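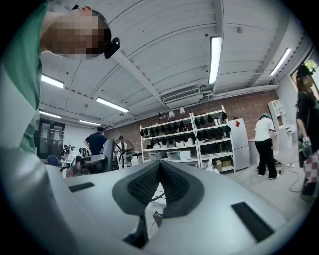
Gastden workshop gets through its first winter with the heat on

The shared workshop at the old Prerkton works in Gastden has reopened its main room after a refit that ran from February into the start of winter, with new lighting circuits, a serviced air conditioning unit and a painted floor.

The room is let by Prerkton to small technical groups that need bench space by the month. It had been closed for most of the autumn while electricians replaced wiring that dated from the building's years as a joinery store. Tenants were moved to two smaller rooms across the yard and came back in stages.

The red brick has been kept. Prerkton had looked at lining the walls with insulated board, but the quote was well over budget and several tenants asked for the brick to be left alone. It was brushed down and sealed instead. The corrugated ceiling was cleaned and painted white, and the tube lights were put back under it on new circuits, so that one half of the room can be switched off while the other is in use.

Heating was the main complaint in a survey of tenants last year. Of the 214 replies, 178 put the cold first, ahead of parking and the state of the kitchen. The high wall unit had been used only for cooling in summer. It has now been serviced and set to run on reverse cycle from 7 am, and Prerkton says it will meet the power bill for the first season before deciding whether to add a charge to the rent.

The floor was the slowest part of the job. The old surface had lifted near the doors and had to be ground back before the pale grey coating went down. The first coat did not cure properly in the damp and was taken up again, which put the reopening back by close to a month.

Furniture has come from several places. The white tables were bought second-hand from Cusa, an office supplier that was clearing a showroom in Ruawai, along with filing cabinets and black office chairs. Tenants may mark out a table top with tape if their work needs fixed positions, provided they lift the tape and clean off the glue when they leave. Paint and permanent marker are not allowed. 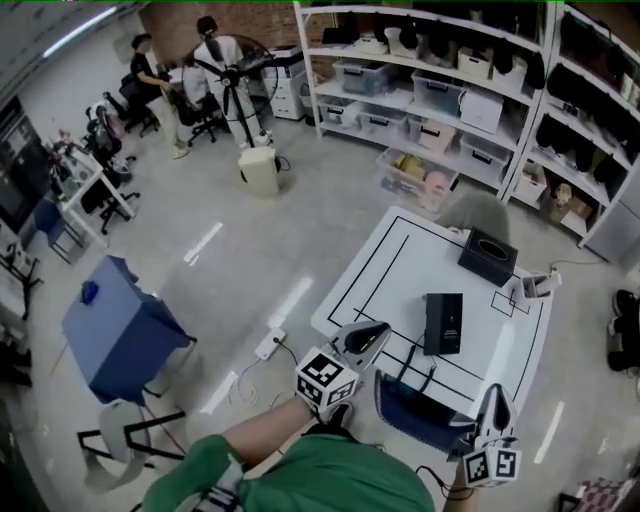 Power remains a sore point. The refit added outlets along the walls but none in the floor, and groups working at tables in the middle of the room still run leads and power strips out to them. Prerkton had planned ceiling-hung outlets above the centre of the room and dropped them when the floor went over cost. They are now listed for next year.

In the meantime the house rules ask that leads be kept out of the path to the doors and that power strips be switched off at the wall overnight. Coiled leads should be hung up at the end of a booking. Tenants who want cable covers can borrow them from the office, which has 26 in stock.

Pedestal fans have been kept for the warmer months. The wall unit does not push air evenly to the far end, and a fan or two did a fair job of moving it along last summer. They may be shifted about as needed.

Prerkton has also changed the way the room is booked. Groups used to take the whole space or nothing, and it often sat half used. It can now be taken by the table, with desks along the wall let separately to people who need only a chair and somewhere to put a computer. Sharing has meant some give and take over noise – grinding and sanding are still confined to the yard shed, and phone calls are meant to be taken outside.

Storage is tighter than it was. One filing cabinet drawer comes with each table, and larger stands and frames can be left on the floor beside the table they belong to if they are labelled. Anything unlabelled at the end of the month goes to the store across the yard and is kept there for six weeks.

The room can take up to 100 people under its fire rating, but bookings will be capped well short of that. The office expects the tables to be full on most weekday mornings and fairly quiet after 4 pm, when a lower rate applies.

Work on the kitchen is next. The sink and bench are to be replaced and the hot water moved to a larger tank, and tenants will have the use of the smaller kitchen across the yard while that is done. The car park is not part of the current program.

Table bookings for the coming quarter are open through the Prerkton office in Gastden.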